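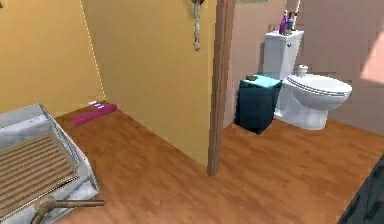

Humidity limits for wood floors in bathrooms

Plokura has revised its installation sheet for solid plank flooring in bathrooms. The new version takes effect Tuesday, March 8, 2022, and replaces the sheet issued with the Biner line.

Moisture content of the subfloor must be within 3 percentage points of the planks at the time of laying. Take readings at 11 points per room, including one beside each drain or supply pipe. Boards should be stored flat in the room, with cartons open, until two readings taken a day apart agree.

The expansion gap at fixed walls is unchanged. Silicone is no longer accepted as gap filler under baseboards; use the Hubmann foam strip or leave the gap open.

Fabian Ruchti has updated the order codes. Strip is now sold in 400-foot cartons only, and part cartons cannot be returned. Questions about older Biner stock go to Branislav Bednárik at the Plalla warehouse.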